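Casquillos sinterizados: relubricar o sustituir

La consulta se repite en el buzón técnico de Enia: cuánto dura un casquillo de bronce sinterizado en una articulación que oscila sin llegar a dar la vuelta completa. Las tablas de fabricante suelen partir de giro continuo, y esa hipótesis deja fuera la mayoría de bisagras, bieletas y palancas que pasan por los talleres de nuestros lectores.

En giro continuo, el aceite retenido en los poros aflora con el calor y forma película. En oscilación de poca amplitud la velocidad es casi nula en cada inversión, la película se rompe y el contacto trabaja en régimen límite. El desgaste se concentra entonces en un arco estrecho del diámetro interior, el del lado cargado, y el casquillo se ovaliza. Medir el juego en una sola dirección no sirve; hay que tomar la lectura en el eje de carga y a 90 grados.

En el banco de Nomance se ensayaron 3 lotes con la misma carga radial. El lote sin relubricar superó el juego admisible a las 800 horas. El relubricado con aceite mineral llegó a 2.000. El tercero, impregnado al vacío con aceite sintético, aguantó hasta 4.000 horas, con bastante dispersión entre piezas. El informe de Lecomte sobre el ensayo advierte de que el eje era templado y rectificado; con eje blando los plazos no son trasladables.

Dos precauciones de montaje. El casquillo se introduce a prensa con mandril calibrado, nunca a golpe, y no se escaria después con herramienta convencional: el filo arrastra material y cierra los poros. Si el diámetro queda corto, se corrige con bruñidor de rodillos en una pasada ligera o se cambia la pieza. Tampoco conviene la grasa con carga sólida, que obtura la superficie.
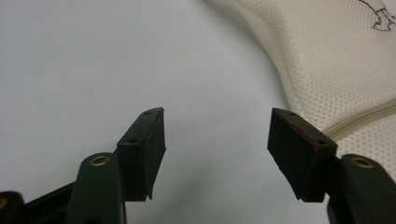 Beat Haslinger objeta que el criterio de horas es engañoso en oscilación y que habría que contar ciclos, anotando además la amplitud, porque una hora a cadencia lenta y otra a cadencia rápida no gastan lo mismo. Propone también pesar el casquillo antes del montaje y al retirarlo, previo desengrase, para separar el desgaste de la deformación.

La hoja de registro de Broltura ya incluye una casilla para los ciclos. La de amplitud se añadirá en la próxima revisión. Las lecturas de juego pueden enviarse al buzón técnico, indicando dureza del eje y tipo de aceite.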